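Sindness opens its picking cell to visitors and asks them to bring doubts

Sindness, 28/04/2018 — Shoppers' group Retamal spent a morning at the Nollance test hall this spring, watching a robot arm pick mixed goods out of a bin. Retamal had read the claims made for the system, called Manoreo, and did not believe most of them. It still doesn't believe all of them.

Nollance says Manoreo has been tried on nearly 2000 different items. Visitors asked how many of those were soft, see-through or oddly shaped, and were told the figure was not ready to share. The bin used for the demonstration did at least hold a mixed lot, with a bottle lying on its side, a slim item in clear packaging and a small toy that looks something like a cat.
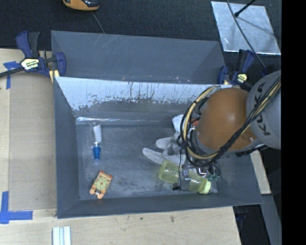

Karlijn Van Loon wrote on the visitors' sheet that a bin with a few things in it is a kind test, and that she would want to see one filled to the rim before any warehouse signs a contract. Nollance has agreed to run a fuller bin at the next open day.

"We were shown 3 rounds and given 5 minutes for questions," said Châu Phí of Retamal. "I'd have swapped that around. A demo tells you what the seller wants to show you — I want the log from a dull afternoon in February."

Retamal will publish its notes once it has seen that log. Places at the next open day are free but must be booked through the Nollance front desk.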